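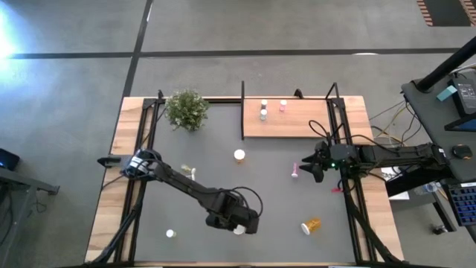
Brew log, batch 158
July 25, 2025

Gravity is down to 1.012 and has not moved since the last reading, so the Masri porter is finished. Attenuation is slightly lower than the recipe predicts. I mashed two degrees warm and will put it down to that. No diacetyl on the forced test. Some roast astringency at the back, less than in the January batch.

Transferred to keg under CO2, closed loop. Lost around 2 liters to trub and the dead space under the dip tube. The Cliva pump held prime this time after I replaced the inlet gasket. It still cavitates if the valve is opened past halfway.

Split off 4 bottles for Meinir Gethin, who wants to compare them with the Dinon yeast version she has conditioning. Hers was pitched at 64 F and mine at 67, so the comparison is not a clean one.

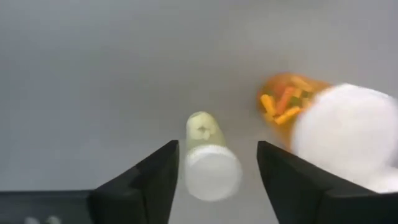 She also wants my water numbers. Sulfate was low, chloride moderate, mash pH 5.4 at room temperature. I did not record the sparge pH and should have.

Kegged at 38 F, 12 psi, no shaking. Leave it a week before judging the body. Name on the tap handle will be Prenuvov unless I think of something shorter.

Next: clean the fermenter, soak the airlocks, order 400 grams of chocolate malt. The scale needs a new battery before the next grain bill.

2 comments | 4 shares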